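Comora Help > Workshop and Making > Robots and Automation > Simulators

Last updated: 2026-08-29

Is it worth practising in a simulator before I let a home-built arm near real things?

I've been putting together a six-joint arm at our shared workshop (Wanmont, if anyone on here uses it). The joints are printed, the base is bolted to a scrap of kitchen worktop, and the controller board is a Sikora one that I bought second-hand in April. It moves. It doesn't move well, but it moves.

The plan is to have it pick up bits and pieces off a table and put them in a tray. Everybody I ask says to do it in simulation first, so I've spent more evenings than I'd like setting up a tabletop in Worow with a gripper, a knife, a phone, a pencil and some random clutter. I have the backgrounds and the table surface changing between runs, as the guides tell you to. At the moment I've got a veiny marble top that looks like a hotel bathroom.
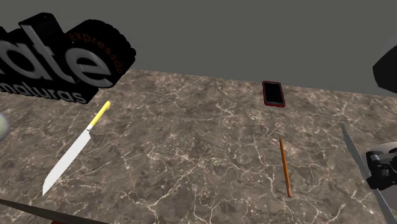
My trouble is that I don't believe the numbers. I did 279 simulated attempts at picking up the pencil and the success rate looked lovely. Then I ran the same program on the real arm with a real pencil, 20 goes, and it managed three. Two of those it dropped on the way to the tray, which I'm told still counts as a pick. I don't see how.

So what am I getting out of this? The simulated pencil never rolls off. The simulated table is dead flat, and mine has a dip in it where somebody once stood a vice. I can't help thinking the people who recommend this stuff have never had to tighten a grub screw. Should I carry on with it, or go straight to the real arm and accept some breakages?

Asked in: Simulators. Three answers.

Answer 1

Carry on, but stop expecting it to tell you how often the real thing will work. It won't. I've had a Worow setup for a couple of years and I have never once had the success rate carry across, and I'm suspicious of anyone who says theirs does.

What it's good for is the stupid mistakes. Wrong sign on a joint. Wrist going the long way round and hitting its own elbow. Coming down on the table at full speed with the gripper still shut. I found all of those on screen and would have paid for each of them in servos otherwise.

For the pencil, look at the friction setting before anything else. The default on my copy was so grippy that you could pick things up by brushing against them. I knocked it down until the simulated arm was nearly as bad as the real one, then started improving the program from there. That was dull work and it took me 18 days of leaving it on overnight, but the real arm did get better.

Also check how heavy it thinks the pencil is. Weigh a real one on kitchen scales and put that in. If you never set it, it may have been worked out from the size of the shape, and that can be miles off.

As for changing the table pattern - only bother if your arm is using a camera to find things. If you're typing in positions by hand, the marble is doing nothing at all for you except slowing the computer down.

Answer 2

waste of time imo. just use foam blocks on the real arm till it behaves, then move on to proper objects. and dont put a real knife in front of it whatever the sim says

Answer 3

I half agree with the answer above, at least about the foam. Start with something fat and soft. A pencil is a rotten first object: thin, round, and it wants the fingers to close within a millimetre or two of the table.

Three out of 20 sounds to me like a height problem more than a grip problem. Printed joints sag. Mine drooped by 27 mm at full stretch with nothing in the gripper, and no simulator knew about it until I measured it and told it. Hold the arm out, measure from the table to the fingertips, and compare that with what the program believes. Do it close in as well, as the droop won't be the same.

If your worktop has a dip, put a sheet of MDF over it. I wouldn't try to model the dip.

One thing I'd argue with in the first answer is making the simulation worse until it matches. You can get two wrong things to agree that way and learn very little. Measure what you can measure, then see how far apart they still are. And I wouldn't count a dropped pencil as a pick either.

Reply from the asker

Measured it this evening. It sags 18 mm, so that's most of the mystery. I've lifted the target and will try again once the new finger pads are printed. Still not convinced by the rest of it, and I'm not changing the friction just to make the two agree, but I'll leave Worow installed for now.

Contact us | © Comora Help | Back to top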